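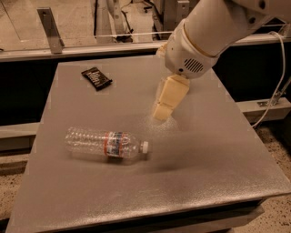

MATERIALS & FINISHES

The Trouble With Matte

Order a matte work surface from three suppliers and the samples will not match. One will look like slate, one like an eggshell, and one will shine as soon as it is turned toward a window. All three can be sold as matte. The word has no fixed meaning in furniture, and the number that is supposed to stand behind it depends on the angle at which it was taken.

Gloss is measured by sending a beam of light at a surface and reading how much of it comes back at the mirror angle. The result is given in gloss units. For most coatings the beam is set at 60 degrees from the vertical. When the reading falls below 10, the usual practice is to switch to 85 degrees, close to grazing, because the 60-degree reading can no longer separate one dull surface from another. A top that scores in the low single digits at 60 degrees may score much higher at 85.

Hadi Qaisi runs the finish lab at Garnex, which tests tops for office and school furniture makers. Last June his group compared two dark coatings, Dusis and Cutik, on identical panels. At 60 degrees the two were level. At 85 degrees Cutik read 17 units higher.

"The buyer had the 60-degree sheet," Qaisi says. "Both panels passed. Then they put them in a room with a long row of ceiling fixtures and asked us why one was glaring."

The difference comes from texture. A coating is dulled by giving it a rough skin, usually with fine silica particles that stand up slightly as the film dries and shrinks. Light striking the roughness scatters in many directions. At a low angle, though, the beam meets mostly the tops of the bumps, and they begin to act together like a flat plane. Coarse particles hold off the effect longer. They also hold dirt, and they can be felt under a sheet of paper when someone writes on it.

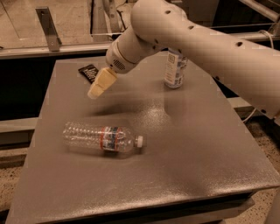 Lighting layout matters as much as the coating, and it is normally decided by a different contractor. A fixture directly over a table sends its mirror reflection back up, away from a seated person. Move it toward the far side and the reflection goes to the eyes. Color adds to the problem, as a dark top gives back little scattered light to hide the reflection. The gray top shown is matte and slightly speckled, and it still has a lighter sheen across the middle from the light overhead. A white top of equal gloss would usually show less contrast under the same fixture.

Wear is the other half of the specification. Rubbing flattens the bumps, and the surface climbs in gloss where hands and sleeves rest. At Garnex, panels go through 2760 passes with a felt pad and are read again at both angles. Villanueva, a school furniture maker, now rejects any top that gains more than two units at 60 degrees over that run. Its earlier rule covered new panels only.

Polished spots cannot be cleaned off, and scrubbing them with an abrasive pad makes them wider. On a clear topcoat the area can sometimes be sanded and recoated, but the repair tends to show at its border unless the whole top is done.

For buyers, Qaisi's advice is to ask for readings at both angles, new and rubbed, and to get a sample at least as long as a forearm. It should be laid flat at desk height in the room where it will be used, with the lights on, and looked at from a chair.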